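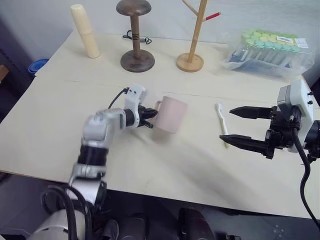 Our bench rules at Hurville fit on one side of A4, and I'm a bit proud of that! Rule one is that both arms get a job before the power goes on, so with the left on the mug handle, the right stays open by the toothbrush and waits its turn. Dirk Postma wanted 43 rules (he'd typed them up and everything), but we talked him down to 12.

Rule five is my favourite: go slowly near anything with a handle. Sanne Hermans wrote it in November and I still nag everyone about it – speed caps first, clever stuff later. 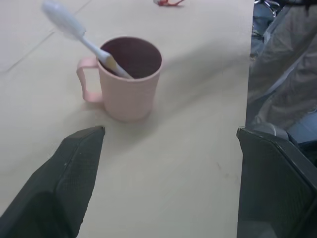

*Toothbrush in the pink mug, from the gripper's side. Rule nine: check the wrist view too!*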